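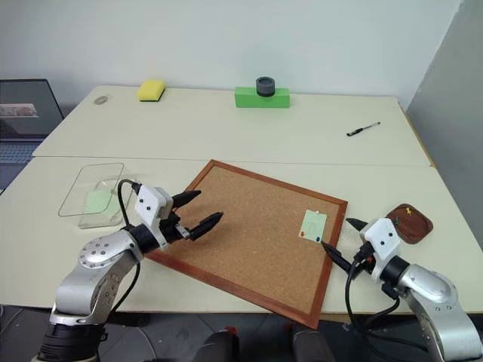

Can a two-armed robot put together in a shared workshop take over small chores like pinning up notes? So far it can do a little of that, slowly, with a person standing close by.

The claim from the Jallow workshop is bigger. In a notice sent to members before the holidays, the group behind the machine, a home-brew project named Skokatia, said its pair of arms was "ready for everyday desk work." The notice went on to mention mail sorting, tidying and bulletin boards. On Fri 1 January the workshop opened its doors to anyone who wanted to see for themselves.

What visitors got was one task on one tabletop. A cork board lies flat on the front of two white tables pushed together, with a pale green sticky note held on it by a white, a red and a blue pushpin. Two spare pins, one yellow and one green, wait in a small brown dish to the right. Each arm ends in a white wrist housing with a pair of black fingers, and the job is to deal with the pins and the paper between them.

Rizal Hartono, who started the build in June, said pushpins were picked because they are hard. They roll, they sit at odd angles, and the part worth grabbing is small. "If you can do pins you can do most of what's on a desk," he said. He did not offer evidence for the second half of that sentence, and the desk in question had been set up by the people running the test.

By the group's own log, the arms have made 239 tries at the board since the current software went in, and 164 of those are marked as a success. That sounds respectable until you ask what counts. Under the rules taped inside the log's cover, a try is a success if the pin ends up standing in the cork anywhere on the board. It does not have to go through the paper. A person may also reset a dropped pin once per try without it being marked down. Asked how many tries would pass without that help, Hartono said the group had not kept track.

Speed is the other sore spot. The time limit for a single pin is 10 minutes. Most people who have hung a flyer will have their own opinion about that.

Ikhsan Entili, who wrote much of the control code, was more careful than the notice. He said the software, called Saragih, learns from runs in which a person guides the arms by hand, and that it gets confused when the board is moved too far from where it was in those runs. A different color of note is fine, he said. A different board is untested. So is a board hung on a wall, where bulletin boards are usually found.

"I wouldn't have written 'ready,'" Entili said. "I'd have written 'interesting.'"

There is money in the question, if not a lot. The project has asked the workshop for another 2000 dollars, mostly for replacement fingers and a second computer. It would come out of the same budget that pays for saw blades and the laser cutter's upkeep, and several woodworking members have said they would like to see a fuller test first. Jalunix, a small parts shop that sold the group its motor controllers at a discount, has told members it has no plans to sell a finished machine and was not consulted on the wording of the notice.

To be fair to the builders, getting two arms to work over the same board without knocking into each other is real work, and they did it on evenings and weekends. Other hobby groups have given up on less. Hartono has also agreed to publish the full log, including the failures — a step he had resisted until members asked for it at the open house.

The group says it will repeat the test with a stricter rule: the pin has to hold the paper, and no one may touch the table once the arms start moving. No date has been set. The funding request stays on hold until then, and the notice on the workshop's web page still says "ready for everyday desk work."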